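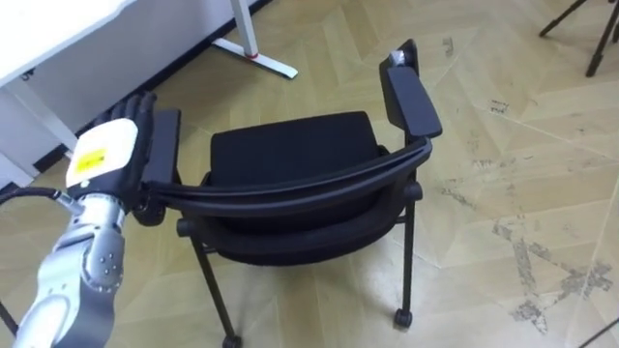

Viorica Kolev wrote:

> On the black task chairs, I still don't follow why you want the
> armrests off before the chairs go in the van. Mine came up from
> Cusley with the arms on and nothing bent. Also, which part are we
> supposed to lift by? The sheet says "by the frame" and I can't
> tell what counts as frame on a chair like that.

Two separate points, so I'll take them in order.

1. Armrests. They can stay on if the chair travels upright on its own casters and is strapped. They come off only if chairs are stacked or laid down. With the chair on its side, the full weight goes through one arm post, and the post is held by two bolts into the underside of the seat. The Nimetwood load went down that way and 3 chairs arrived with a post out of line. You can bend one back, but the bolt holes stay oval and the arm rocks from then on.

2. Where to hold. For rolling, one hand on the top of the backrest, low force, walking pace. For lifting, one hand under the front edge of the seat and the other on the column below the seat plate. Do not lift by the armrests or by the backrest alone. I will change the wording on the sheet, "frame" was a poor choice.
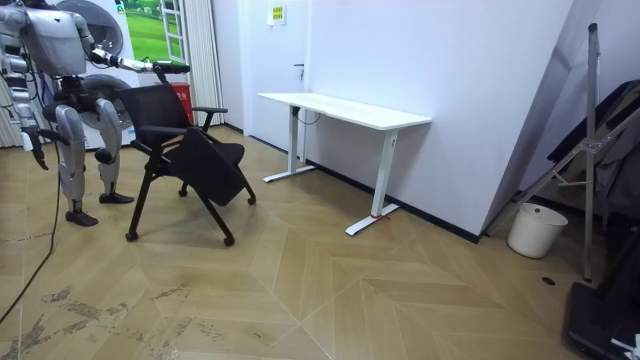
Floors are the other thing to watch. A chair that is tipped while it is being turned puts its load on one or two casters, and grit in the tread will mark a wood-type floor in a single pass. Before moving any chair:

- turn it over and pull hair and thread out of the caster forks
- wipe the treads with a damp cloth, then a dry one
- check that each caster is pushed fully home in its socket
- set the seat to its lowest height

A caster that drops out when the chair is lifted usually has a worn grip ring on the stem. Replace the caster. Tape on the stem holds for a week or so and then leaves glue in the socket.

On spares: the Sulel casters fit the current chairs. The Đorđević ones have a slightly thicker stem and do not, although the bag is marked with the same size. Please stop forcing them. I have 7 of the Sulel type left and will reorder in December. The part number in the old message was wrong, so ignore it and go by the stem.

On mesh backs: no tape directly on the mesh, and no strap hooks through it. Run the strap around the column. If a label is needed, tie it to the lift lever.

Cost, as Viorica asked off list: replacement arms, casters and one gas lift came to 1,027 for the last move, before delivery. Most of that was arms. I don't have a split by site.

Still open: whether the chairs with fixed arms should go as a separate load. They take up more floor in the van and can't be nested. I would send them last, against the doors, but I haven't measured the new van. If somebody has the inside width between the wheel arches, post it to the list.

Spyros Omerović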